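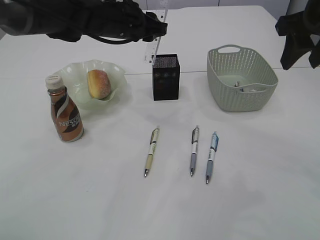 Print this story | E-mail this story

Pustholm will keep its parking meters, all 70 of them, after a town meeting in June that ran past 10 p.m. and produced one motion, two amendments and a long quarrel over nickels.

The meters brought in $3,443 last year. Fixing them cost $918, not counting the one on Pillai Street that was backed into by the truck hired to fix it.

Binta Akinola, who runs the shoe repair shop on that block, wanted the lot of them pulled out. "My customers spend more time looking for change than they do in the store," she said. Oluwaseun Akpan, the town clerk, replied that looking for change was free.

Elżbieta Bielecka asked for a 40-minute grace period. She got ten, and thanked the board in a tone the minutes do not record.
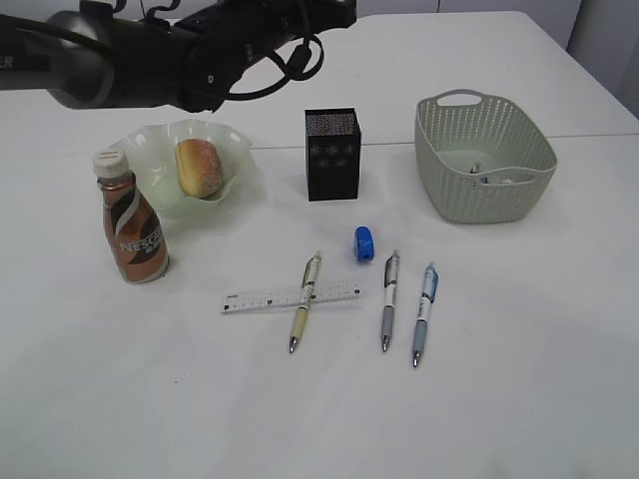 When do the new rules start? The grace period takes effect once the stickers are printed, which the clerk's office expects to happen by fall.

The old stickers, still on most of the meters, promise free parking on a holiday the town stopped observing years ago. Akpan said drivers may go on observing it if they also pay.

Print this story | E-mail this story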